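Teaching cell at Jirnthorpe is back on its feet after a June of cable trouble

Anyone who has walked past the ground floor lab at Jirnthorpe on a Thursday lately will have noticed that the lights stay on a good deal later than they used to. The robot cell in there, the one most of us know from the spring visits, has been getting some long overdue attention, and Zubaida Sethi, who looks after it, was kind enough to let us sit in for an afternoon and ask far too many questions.

The trouble began with the hand. Every so often, in the middle of a perfectly ordinary pick, one finger would stop answering and the controller would halt the arm and log a fault. A restart cleared it every time, so for a while people simply restarted it and got on with their day (we have all done it!). When Sethi finally sat down with the log she found 403 of those faults over 1,226 cycles, and that was the end of the restarting.

"I was sure it was the hand," she told us. "I had it off and on the bench 2 times before I thought to wiggle the cable."

The cable it was. The bundle that serves the hand had been tied down too tightly near the wrist, back when the cell was first put together, and each time the forearm turned past a certain point it tugged on a connector. The replacement lead came from Wellska, the supplier that also keeps the lab in spare fingertips, and Sethi has left it with a good deal more slack than the old one had. She admits it looks less tidy. She has also moved the joint between the two lengths of cable down to where she can get at it without reaching over the arm, and she would like everyone to please stop tying it back up.

With the new lead in, the next job was teaching the hand its positions all over again, a slow and rather soothing business to watch. The arm is brought down over a beaker a little at a time, the height is checked and saved, and then it all has to be done again for the next spot on the table. There are 4 taught positions in the Thevar routine, the beaker handling exercise that the students start with, and Sethi likes to run each one slowly before she will let the program string them together.

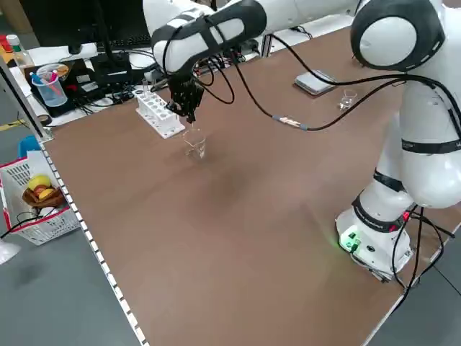

The hand lowered over a glass beaker in the Jirnthorpe cell, with the test tube rack close by.

The Gikska sessions will start up again once the full routine has run for a week with no faults in the log. Until then the cell is open for watching but not for booking, and the sign-up sheet stays in the drawer. Sethi has also written out a one-page check for the start of each day, which asks whoever is first in to look over the cable from wrist to base, run the arm through its range at low speed and write down anything odd, however small it seems. She is usually in the lab from two o'clock on Thursday and is happy to go through it with anyone who would like to learn.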